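Reading time: 4 minutes
Last updated: 26/05/2025

Heating in the Pavstead unit: cold mornings, odd bills, and a thermostat that says everything is fine

Status: open, sort of

Opening entry

The Cevus controller was fitted in March. The sales sheet promised it would learn our hours and have the place warm by the time we unlocked. It has had long enough to learn. We still come in to 14 degrees, and the screen by the door cheerfully shows 21.

Reported to Cevus support. Their first reply asked whether the heating was switched on. It was. Their second asked whether we had tried restarting the controller. We had, twice, before writing in, and had said so in the first message.

First round of checks

Boiler pressure normal. Radiators bled. No air in any of them apart from the one by the sink, which spat for a second or two and then ran clear. Valves all open. Timer set for 6.00. App agrees with timer. Controller agrees with app. The only thing that disagrees is the room.

Put a cheap glass thermometer on the desk furthest from the door and left it overnight. In the morning the screen said 21 and the glass said 15. Cevus support say household thermometers "can vary". They can, but I have yet to meet one that varies by six degrees, and my fingers were on its side.

Swapped it for a second thermometer, different make. It read 15 as well.

Second round

Support now think it is a draught. They sent a link to an article on draught excluders. I went round the windows with a strip of tissue paper and found one small leak at the bottom of a frame, sealed it with tape, and waited two nights. No change. I left the tape up so I can say it has been tried.

They then suggested the "comfort learning" feature needed 100 hours of undisturbed running and that our restarts had wiped its memory. These would be the restarts they asked for. I let it run without touching it for the full 100 hours. It learned nothing I could detect, except that it began heating the place at four in the afternoon, when we are packing up.

Meter reading

Gas use since fitting comes to 1,864 units on the meter. The Cevus app has a page called Savings, with a green leaf on it, which says we are doing well. Doing well against what, it does not say. I asked. The answer was "similar properties". I asked which ones and have not heard back.

Third round, and the likely cause

The electrician from Karbridge came out for something else and I got him to look. He took the cover off the controller and put his hand behind it. Warm. The hot pipe to the kitchenette runs up inside the boxing directly behind the backplate, so the sensor has been measuring the pipe. Every time the boiler fires, the controller decides the job is done and shuts it off again.

The Cevus fitting guide says to keep the unit away from heat sources. Page 4. Their own installer put it there.

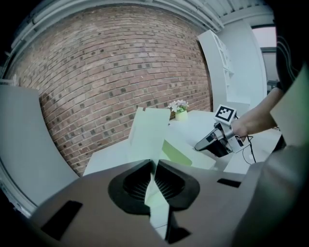
Karbridge offered to move it to an inside wall for less than Cevus wanted for a "diagnostic visit". I am not convinced yet that the pipe is the whole story, as it does not explain the four o'clock business, so for now I have stuck a bit of foam board between the backplate and the boxing and am keeping a note of both readings.

With foam: screen 18, glass 16. Next morning: screen 17, glass 16. Better. Still not what was sold.

Reply from Cevus, latest

They have marked the ticket as solved. Their reason is "customer has identified a local environmental factor". I have reopened it and asked three things: who pays for moving the controller, why the schedule drifted to the afternoon, and whether the Savings page can be switched off.

The Vũ office downstairs have the same controller, fitted on the same visit, and tell me theirs runs hot all night. I have suggested they feel behind it.

Still to do

- Move controller, once it is settled who is paying.
- Turn comfort learning off for two weeks and run on the plain timer.
- Take the tape off the window frame, or do it properly.
- Send Cevus the page from their own guide again.

Contact us | © Pavstead Unit Users | Back to top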